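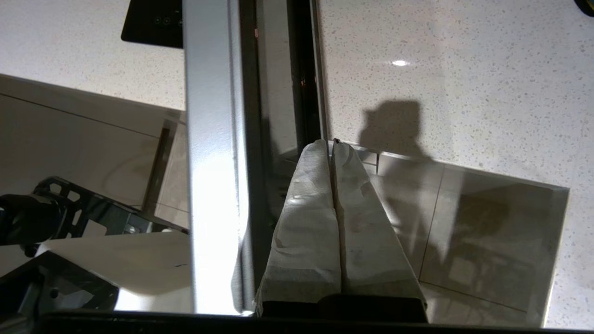
December
By Seema Chaudhary, program lead, Bredell Junior Tennis

Second progress report to the Fulto Fund

The short version is that the kids are playing, the courts are dry, and we have money left for spring. The longer version follows, with the parts you asked about after the first report (winter court time, the racket library and whether the older girls are staying).

Court time

We have logged 1166 player visits since the grant began, counting every child each time they sign in. The after-school group at Abou Zeid Park is still the biggest by a distance. It runs on the two lower courts, and on a good afternoon you can hear it from the bus stop! The upper court was closed for most of the fall while the city patched the crack behind the north baseline. We lost a few sessions to that and moved the little ones onto half-court mini tennis, and they liked it so much that we've kept it going now that the court is open again.

Indoor time at the Jurier Center started when the clocks changed. We have the early evening slot, 5 p.m. to 6:30, and share the hall with a badminton club that takes the far end. The lines on the floor are a mess of colors and every new player asks which ones are ours. Mattes Schmieder now puts down rubber strips before each session and the arguing over line calls has dropped by a lot. The bounce in there is low and fast, so the kids who like to stand way back and loop the ball have had to learn to take it early. Their coaches could not be happier.

Coaching

Mattes finished his level two certificate in the fall, paid for out of the training line, and he now runs the intermediate group alone. Kuldeep Yadav has taken the beginners. He came to us as a table tennis coach and you can see it in how he teaches the volley: short hands, no backswing, feet moving first. We were a little nervous about handing the youngest group to someone so new to the big court, and we needn't have been. Parents stay to watch.

The one coaching gap is serving. Most of our intermediates have a decent first serve and then pat the second one in, and opponents from the bigger clubs stand a yard inside the baseline and wait for it. We have set aside the first twenty minutes of each indoor session for second serves only. There's a lot of groaning, and a lot of balls in the net, but the spin is starting to come.
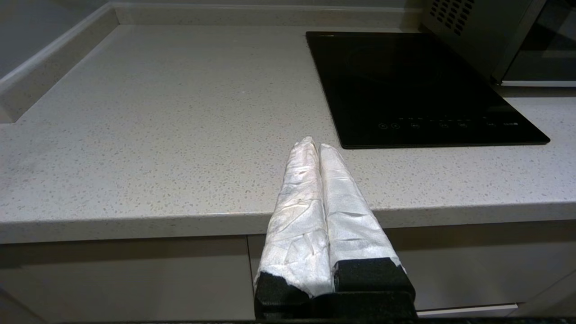 Photo: Pallavi Nishad

The racket library

This was the piece of the proposal we were least sure of and it has turned into everybody's favorite. We bought 40 rackets in three junior sizes, and a family can borrow one for the season with no deposit. Only two have come back damaged, both with cracked frames from being dropped on concrete, and one was returned with a note of apology longer than this section. Restringing has cost more than we planned. The synthetic strings that came in the smaller frames went dead fast, so Fouad Bouazza has been restringing them himself on a secondhand machine in the equipment room. He'd like a better clamp and I would like him to have one.

We still run short of the middle size. Kids grow out of the small frames mid-season and there's a waiting list for the next one up. If there is any room in the second year to shift money from balls to rackets, we'd use it there.

Matches

Our first team entered the county winter league with 12 players on the roster and has played four fixtures, winning one and losing three. The win came away from home, on clay under a bubble, a surface most of them had never set foot on. They slid all over the place and came home with orange socks. Two of the losses went to deciding doubles tiebreaks, and in the second of those we held match point and put an easy overhead long. I've watched grown players sulk for a week over less. Ours were asking about the next fixture on the ride back.

On the question of the teenage girls: every girl who was in the intermediate group at the first report is still in it. Pallavi Nishad moved their session so it no longer clashes with school choir, and she lets them pick the last drill of the night. They pick king of the court every time. 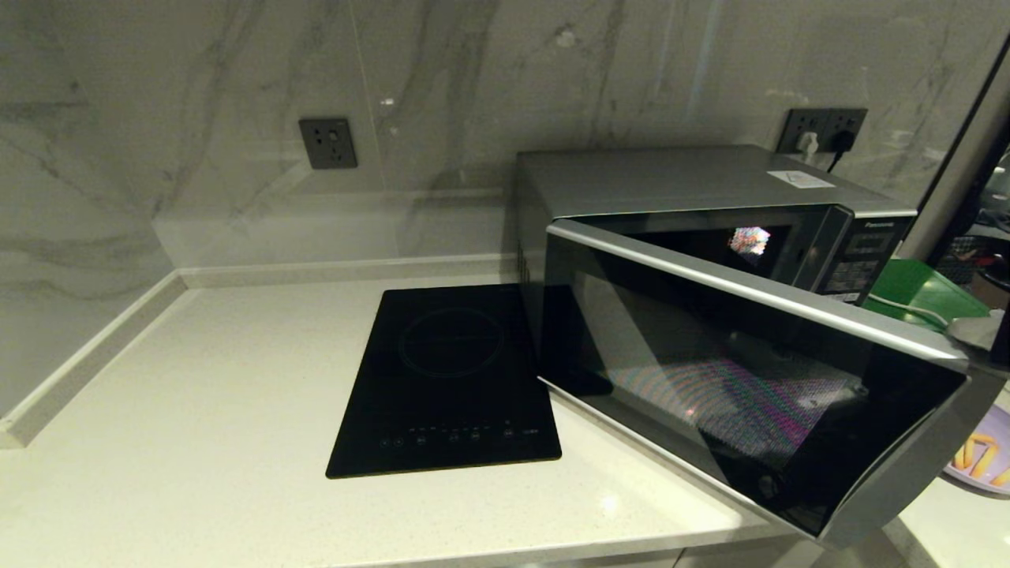
Kitchen counter with the cooktop and microwave.

Budget

We have $2390 unspent from the first-year award. Most of it is the travel line, where we budgeted for a minibus and then found that the league had grouped us with clubs close by. With your agreement, we would like to carry it into spring for extra indoor hours in March, when the park courts are usually too wet to count on. Receipts and the full ledger went over in a separate file.

What comes next

The spring sign-up opens after the school break. We're adding a Saturday-style open hit, with no coaching and parents welcome on court, as soon as the evenings are light enough. Kuldeep is planning a doubles festival with two neighboring parks, and Fouad wants a hitting wall at Abou Zeid. The parks office has asked for a drawing of it, and he is working on that now. I'll send it to you with the next report. You'd be very welcome at the festival too, and we have rackets in adult sizes if anyone from Fulto wants to play!

Related items
First progress report to the Fulto Fund
How to borrow from the racket library
Winter league fixtures and results
Jurier Center indoor session times
Coach notes: teaching the second serve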